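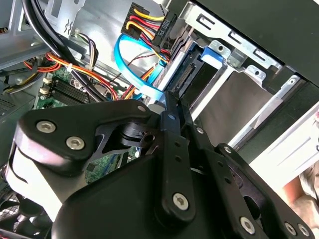

Magazine > Features > Machines at Work

The Cell That Takes Computers Apart
Aug 27, 2026

The first thing you learn in the teardown room at Laditis is to listen for the fingers. A healthy gripper closes with a short, dry click. One that needs attention closes with a click and then a second, softer one, as a pivot takes up the slack it shouldn't have. The technicians can hear it from across the room, over the fans, and somebody will get up with a hex key before the robot has finished its move.

I spent two days with them, and I came home wanting to take my own computer to pieces.

Laditis recovers parts from retired office desktops: drives, memory, power supplies, whatever still has a working life ahead of it. Most of that is done by hand. One cell, though, is given over to a robot arm with a two-finger gripper and a camera at the wrist, and its job is the inside of the case. It goes after data cables, power connectors, drive latches, all the fiddly things that sit between a technician and a hard drive. The crew calls the cell Marnora, after the town where the arm was bought secondhand, and they talk about it the way people talk about an old truck they're very fond of.

If you've never looked hard at the inside of a desktop, it's a terrible place to put a robot. A blue data cable loops wherever it likes. Power leads in red, yellow, orange and black arch over one another on their way to the drives, and every case is packed a bit differently from the last one. The metal is bright and throws glare right back at the camera. A drive cage leaves only so much room to work beside it. And the black fingers have to come in past all of that, nearly touching at the tips, and take hold of one soft ribbon without dragging the rest of the wiring along.

So a surprising amount of the work at Marnora goes into the hand itself.

Every morning begins with the screws. The gripper is a set of linkages, long bars and curved arms that swing together so the fingertips stay lined up as they close, and each pivot is held by a hex-socket screw. Those screws work loose. They don't fall out, they just give up a hair of tension over a few hundred closes, and a hair at the base of a finger is plenty at the tip. The technician on the early shift goes around with a torque driver, always in the same order: left side from the palm outward, then right side, then the small screws up near the fingertips. Each one gets a dot of paint pen across the head and onto the bar. If the line is broken the next day, that screw has moved, and it goes in the log.

I love that log! It's a fat spiral notebook with a cracked cover, and it holds 1,091 entries going back to last October. Plenty of them are one word long ("tight"). Others run to half a page, with sketches. There's a whole saga about a squeak that three different people chased through every joint on the right side before finding it in the cable guide on the arm.

After the screws come the fingertips. Laditis gets its replacement tips from Dumitrescu, a small machine shop across the river, and swaps them every 1,000 cycles whether they look worn or not. The crew used to wait until a tip was visibly rounded. They stopped after a bad week in which the gripper kept letting go of flat cables halfway through a pull, and the robot, believing it still had hold of something, carried nothing at all over to the tray with great care. The new rule costs a little more in parts and has made everyone calmer.

Then the camera. It rides at the wrist and looks out along the fingers, so it sees what the hand sees, and mostly it sees shine. The smooth black side of a gripper can flare to pure white if a lamp catches it at the wrong angle, and a bare steel rail is worse. The crew has tried matte tape, paper shades and a diffuser made out of a shower curtain (it worked pretty well, until it sagged into the picture). These days two lamps are clamped low on opposite sides, and part of the setup is driving the arm to a parked pose above an open case and nudging the lamps until the fingertips stand out clearly against the metal behind them. They don't try to get rid of the glare everywhere. If the tips and the cable are clean, the rest of the image can do what it wants.

Calibration is the part I had expected to be dull. A practice case sits in the fixture, and the arm is sent to 73 taught points, one after another: a corner of the drive cage, the hole at the end of a rail, a connector, a latch. At each one it stops just short, and a technician leans in and looks. A person's arm beside the machine is a normal sight at this stage, with the speed turned all the way down and the stop button in the other hand. When a point is off, it gets nudged and saved again, and you hear a lot of quiet talk. "Up a bit. Bit more. There."

It takes most of an hour and I couldn't look away. Watching those two narrow fingers slide in under a loop of cable, past a power plug and up against the cage, you start holding your breath along with everybody else.

The software that turns those points into motion comes from Clatau, and the crew has mixed feelings about it. They like the simulator. They don't like that an update last spring wiped the grip force table, which had 325 values in it, most of them found by patient trial. A printed copy now hangs inside the cabinet door, in a plastic sleeve, with corrections in three colors of ink.

Force is where the real craft lives. A molded power connector can take a firm squeeze, and it needs one, because some of them are stuck in place like they were glued. A flat data cable wants far less, and it wants to be held near the plug, where there's something solid to pull on. Latches are their own subject. Squeeze too gently and the fingers skate off the plastic. Squeeze too hard and you own half a latch. The technicians keep a jar of those halves on the windowsill, and newcomers are invited to add to it.

On my second afternoon the left finger began to lag. It was tiny, a flicker of delay as the hand closed, and I would never have noticed. The arm was backed out of the case, power was locked off, and the finger was on the bench in four minutes. The culprit was a pin with a faint groove worn around it. They cleaned the bore, fitted a new pin, put the bar back, torqued the screws and drew the paint lines fresh. After that came the feeler gauge between the tips, then a dozen closes on a scrap of ribbon cable, then ten more on a thinner one.

Somebody wrote it up in the notebook while the arm crept back toward the practice case for another round of points. The entry has a good drawing of the groove. Next to it, in smaller writing, is a note to order more pins.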